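Wäsche richtig waschen: Was Fasern aushalten und was ihnen schadet

27.11.18

Ein Sweatshirt aus Baumwolle kann zehn Jahre halten oder nach einem Winter aussehen wie ein Putzlappen. Der Unterschied liegt selten am Kaufpreis. Meist entscheidet sich die Sache in der Waschküche, bei der Temperatur, der Dosierung und der Drehzahl.

Baumwolle besteht fast vollständig aus Zellulose. Die Faser nimmt viel Wasser auf, quillt dabei und wird im nassen Zustand sogar etwas reißfester. Deshalb verträgt sie Kochwäsche und kräftige Mechanik besser als die meisten anderen Materialien. Was sie schlecht verträgt, ist Reibung über lange Zeit. Eine zu volle Trommel drückt die Stücke aneinander, an den Kanten und Nähten brechen die feinen Faserenden, und der Stoff wird grau, auch wenn er sauber ist. Bei weißer Wäsche fällt das kaum auf, bei dunkler sofort.

Als Faustregel gilt die Handbreite. Zwischen der Wäsche und dem oberen Rand der Trommel soll eine flache, senkrecht gestellte Hand Platz haben. Bei Pflegeleichtem bleibt die Trommel halb leer, bei Wolle füllt man sie nur zu einem Drittel.

Temperatur und Zeit

Die meisten Haushalte waschen heute bei 30 oder 40 Grad, und für Alltagskleidung reicht das aus. Moderne Waschmittel enthalten Enzyme, die Eiweiß, Stärke und Fett schon bei niedriger Temperatur spalten. Für leicht verschwitzte Shirts genügen oft 20 Grad. Das Programm dauert dann manchmal länger, weil die fehlende Wärme durch Zeit ersetzt wird. Strom spart man trotzdem, denn der größte Teil der Energie geht in das Aufheizen des Wassers.

Wer immer kalt wäscht, bekommt allerdings ein anderes Problem. In Schläuchen, Türdichtung und Einspülkammer setzt sich ein Film aus Waschmittelresten und Bakterien ab, der irgendwann riecht. Einmal im Monat sollte deshalb eine Ladung bei 60 Grad laufen, mit einem Vollwaschmittel in Pulverform. Handtücher und Bettwäsche eignen sich dafür gut. Flüssigwaschmittel enthält in der Regel keine Bleiche und hilft an dieser Stelle wenig.

Nach dem letzten Waschgang bleiben Tür und Schublade offen. In Neubauwohnungen, in denen die Maschine im innenliegenden Bad steht, ist das besonders wichtig, weil die Feuchtigkeit dort sonst nirgends hin kann.

Links herum

Bedruckte Stücke gehören auf links in die Trommel. Ein Plastisoldruck, wie er auf vielen Pullovern und T-Shirts sitzt, liegt als dünne Kunststoffschicht auf dem Gewebe. Er wird beim Waschen weich und beim Trocknen wieder hart, und wenn er dabei an Reißverschlüssen und Knöpfen scheuert, bekommt er Risse. Gebügelt wird er nur von der Rückseite. Auch Jeans, Cord und alles Schwarze wäscht man auf links. Reißverschlüsse werden geschlossen, Knopfleisten bleiben offen, damit die Nähte an den Knopflöchern nicht unter Zug stehen.
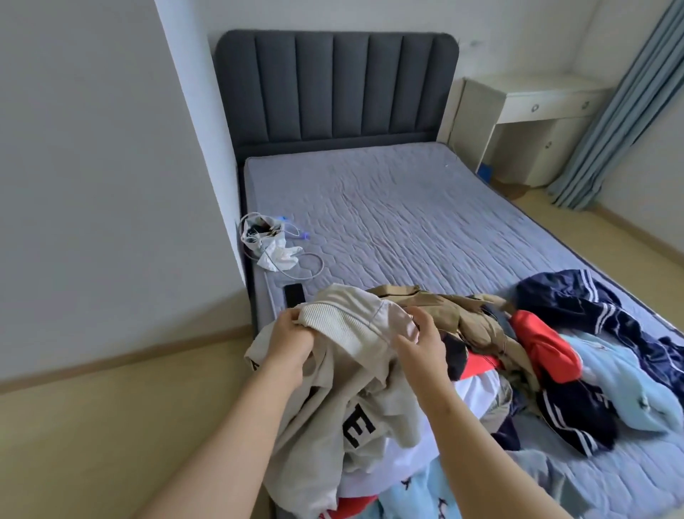 Das Wenden kostet Zeit, und viele erledigen es erst nach dem Trocknen. Besser ist es, die Stücke schon beim Ausziehen zu drehen. Dicke Ärmel trocknen auf links ohnehin schneller, weil bei angerauten Stoffen die flauschige Innenseite das meiste Wasser hält. Bündchen sollte man nicht in die Länge ziehen, solange sie nass sind. Das Elasthan im Rippstrick leidet darunter, und einmal ausgeleiert bleibt ausgeleiert.

Die Dosierung

Auf jeder Packung steht eine Tabelle, und kaum jemand liest sie. Entscheidend sind drei Angaben: Wasserhärte, Verschmutzung und Füllmenge. Die Härte nennt der örtliche Wasserversorger auf seiner Internetseite. In Gebieten mit weichem Wasser kommt man mit deutlich weniger Waschmittel aus als in Gebieten mit hartem. Zu viel davon wird nicht vollständig ausgespült, macht Handtücher steif und kann empfindliche Haut reizen. Zu wenig führt dazu, dass sich Kalk und gelöster Schmutz wieder auf den Fasern ablegen.

Weichspüler ist für Baumwollpullover verzichtbar. Er legt einen Film um die Faser, der sich angenehm anfühlt, aber die Saugfähigkeit senkt. Bei Handtüchern merkt man das nach wenigen Wäschen. Sportkleidung aus Polyester verliert damit die Fähigkeit, Schweiß nach außen zu leiten.

Schleudern und Trocknen

Eine hohe Drehzahl ist sinnvoll, wenn die Wäsche danach in den Trockner kommt. Mechanisch Wasser zu entfernen kostet viel weniger Strom, als es zu verdampfen. Wer auf der Leine trocknet, kann bei Hemden und Blusen mit weniger Umdrehungen arbeiten und spart sich einen Teil der Bügelarbeit.

Im Trockner schrumpft Baumwolle stärker als an der Luft. Die Faser wird beim Spinnen und Stricken unter Spannung verarbeitet, und Wärme und Bewegung lösen diese Spannung wieder. Das meiste passiert bei den ersten zwei oder drei Durchgängen. Schwere Sweatshirts mit angerauter Innenseite trocknet man am besten liegend oder über zwei Leinen gelegt. An den Schultern aufgehängt ziehen sie sich mit dem Gewicht des Wassers nach unten.

In der Wohnung zu trocknen ist kein Fehler, solange gelüftet wird. Zwei kurze Stöße am Tag mit weit geöffnetem Fenster bringen mehr als ein gekippter Flügel. Im Winter steht der Wäscheständer mit Abstand zur Außenwand, sonst kann sich an kalten Ecken Schimmel bilden. Das Schlafzimmer ist der schlechteste Platz dafür, dort kommt die Feuchtigkeit der Nacht noch dazu.

Falten und Lagern

Trockene Wäsche sollte nicht lange auf einem Haufen liegen. Die Falten, die durch das eigene Gewicht entstehen, setzen sich fest, besonders bei Leinen und Viskose. Gestricktes und Sweatware wird gefaltet. T-Shirts vertragen beides. Wer wenig Platz im Schrank hat, kann sie rollen und senkrecht in die Schublade stellen.

In den Schrank kommt nur, was vollständig trocken ist. Bündchen, Kapuzen und Taschenbeutel sind die Stellen, an denen sich Restfeuchte hält. Am sichersten prüft man sie mit dem Handrücken, der Kälte besser wahrnimmt als die Fingerspitzen. Fühlt sich der Stoff dort noch kühl an, bleibt das Stück eine weitere Nacht auf dem Ständer.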